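Visit report: Sarnex kitchen fittings open day, Saturday

The Sarnex showroom opened its doors at ten. I went to look at worktop layout and at rail fixings, both of which we have to settle before the Dollar Street flats are fitted out. Matvii Savchuk came for the morning session only. Entry was free but had to be booked, and the parking is on the far side of the yard.

The ground floor is given over to cabinet carcasses, hinges and drawer runners. I have reported on these before and the range has not changed much since February. The runners are still rated at 50 kg in the heavier version. The thinner side panel has been dropped from the price list. The rest of my time went on the working kitchens at the back.

## Worktop layout

The counters in the back room are dressed with ordinary household goods, which makes them more useful for our purposes than a bare slab. A new worktop nearly always looks generous in a brochure. Add a toaster oven, a toaster and a row of canisters and the usable area is a good deal smaller.

The bay I spent longest at has a marble-patterned top in white and grey, with a dark grey and white mosaic splashback. The appliances are grouped on the left. Storage runs along the back, and the centre is kept for a large wooden tray with a raised rim, with a cutting board to the right of it.

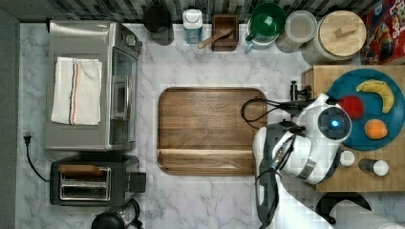

Sandro Grasso thought the back row was the wrong place for anything used daily, as every jar means a reach across the work area, and he would sooner lose a wall cupboard and put an open shelf in its place. Matvii did not agree. His view was that a shelf at that height collects grease and that tenants will fill the worktop whatever is provided above it.

I side with Matvii on the shelf, though the reach is a fair point on a deep counter. Two matters to carry into our own drawings:

- The toaster oven sits with its door facing along the counter, towards the middle. This leaves the front edge clear, but the door then needs its own landing space and the tray has to stay out of its way. Our drawings allow for a door facing the user only.
- Sockets. A toaster lead can lie across a fair stretch of the top before it reaches anything. I would add a second double socket on the appliance side and leave the preparation side with one.

The marble pattern is offered in a matt and a polished surface. Samples of both were on the desk by the entrance. The matt showed finger marks less under the strip lights. Price per metre is the same.

## Rails and finishes

The talk at half past eleven was on fixings and lasted 27 minutes, including questions. The speaker covered pilot holes, screw length in solid timber against board, and the usual fault of tightening one post fully before the other is offered up. The result is a rail under slight tension, which works loose at the second post over time. None of this is new, but the fitters we use would benefit from hearing it.

The Prostik range of rails comes in chrome, brushed steel and a dark bronze. The bronze is the one the client has asked about, so I looked for that finish on pale wood.
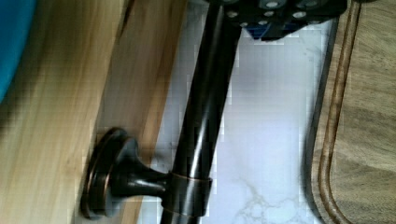

Against light timber the contrast is strong, and any error in level will be easy to see. A flared post with a round base is forgiving in one respect, in that the base covers a slightly oversized hole. It also has more steps and edges than the plain square pattern, and these will need wiping. I would specify it for the bathrooms and for one kitchen run, and keep brushed steel elsewhere.

Fixing centres on the sample sheet are given from the middle of each post. The Tang sheets we used last year measured to the outside of the base, and one set of doors was drilled wrongly as a result. Check which sheet is in the box before marking out.

## Actions

1. Ask Sarnex for a bronze sample, one post and a short length of rail.
2. Redraw the counter elevation with the oven door opening sideways.
3. Confirm the order quantity. The current schedule says 97 posts, an odd number, and every rail on it takes 2.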